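How to Clean and Refinish a White Tabletop

A painted or lacquered white tabletop shows every coffee ring, pencil line and scuff. Most of these marks come off without new paint. When they don't, a light sanding and two thin coats will bring the surface back. The steps below cover both jobs. Read to the end before you start, as the drying times decide which days you can do this.

What you need

Dish soap and a bucket of warm water
Two soft cloths and a roll of paper towels
Baking soda
A white melamine sponge
Rubbing alcohol
Sandpaper in 180 and 320 grit
A sanding block
White filler for small chips
Bonding primer
White enamel in satin or semi-gloss
A four-inch foam roller and a tray
Painter's tape and a drop cloth

Part one: cleaning

1. Clear the table and wipe off the dust with a dry cloth. Grit left on the surface will scratch it as soon as you start to rub.

2. Wash the whole top with warm water and a few drops of dish soap. Wring the cloth out well. Water that sits along the edges can get under the paint and lift it. Rinse with a second cloth and dry the top with paper towels.

3. Look at the table from a low angle with a window or a lamp on the far side. Marks you couldn't see from above will show up. Put a small piece of tape next to each one.

4. Work on the marks one at a time, starting with the mildest method.

Coffee and tea rings: mix baking soda with enough water to make a paste. Leave it on the ring for ten minutes, then wipe it off with a damp cloth. Old rings may take three rounds.

Pencil and rubber scuffs: use the melamine sponge, damp, with very little pressure. It is a fine abrasive and will dull a glossy finish, so try it on the underside or near a leg first.

Ballpoint and marker: put rubbing alcohol on a paper towel and dab. Do not rub in circles, which spreads the ink. Change to a clean part of the towel after each dab. Alcohol softens some paints, including most latex, so stop if white color comes off on the towel.

Tape residue: cooking oil left on for five minutes loosens most of it. Wash with soap afterward. Any oil left behind will keep primer from sticking if you paint later.

5. Wash the top once more and let it dry overnight before you judge it. A damp white surface looks better than it is.

If the marks are gone, you can stop here. If the top has yellowed evenly, or if there are scratches you can catch with a fingernail, go on to part two.

Part two: refinishing

1. Pick a room that stays above 60 degrees and has a window you can open. I did my first table in an unheated garage in March and the enamel stayed tacky for nine days. Flurina Aigner, who had lent me the space, had to park on the street the whole time.

2. Take the top off the legs if it is held on with screws. Put the screws in a jar. A top lying flat on two sawhorses is much easier to paint than one standing at table height in the middle of a room.

3. If the house was built before 1978 or the table is that old, test the paint for lead before sanding. Test kits are sold at hardware stores. If the test is positive, do not sand.

4. Fill chips and deep scratches. Press the filler in with a putty knife, leave it slightly proud of the surface, and let it dry for the time on the tub.

5. Sand the top with 180 grit on the block. You only need to take off the shine. Keep the block flat near the edges, where it is easy to go through to bare wood. Wear a dust mask.

6. Vacuum, then wipe with a cloth dampened with water. Wait until the top is fully dry.

7. Roll on one coat of bonding primer. Start at the far side and work toward yourself in strips, overlapping each strip by an inch. Let it dry, then sand lightly with 320 grit and wipe again.

8. Roll on the first coat of enamel the same way. Use less paint than seems right. Thick paint sags at the edges and leaves an orange-peel texture in the middle. Once a strip is done, leave it alone.

9. Wait the full recoat time on the can. Sand with 320, wipe, and roll on the second coat.

Curing and first use

Enamel that is dry to the touch is still soft underneath. Give it a week before you put anything on it and a full 300 hours before you clamp to it, set a hot cup on it or leave paper lying flat on it overnight. Magazines are the worst for sticking.

For the first month, lift tools and equipment into place. Dragging leaves gray lines that are hard to get out of fresh paint. Stick felt pads under anything with a metal base, and keep cables off the edge where they can rub.

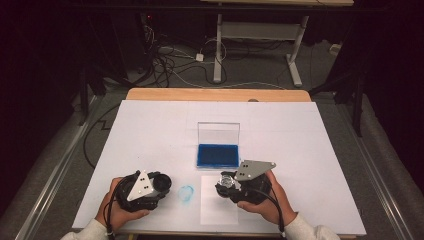
Hand-held tools in use over a white tabletop.

Upkeep

Wipe the top with a damp cloth once a week. Skip spray polish, as it leaves a film that catches dirt and has to be removed before any later repair. Deal with ink the same day.

Keep a small jar of the leftover enamel, filled to the top so there is little air in it, and write the brand, sheen and color code on the lid. White comes in many shades, and a touch-up from a different can will show. For a small chip, use a fine artist's brush and build it up in two or three thin dabs, letting each one dry.

Tables with a laminate top need a different primer and can't be filled in the same way. Arnar Bech has written up that job on a separate page.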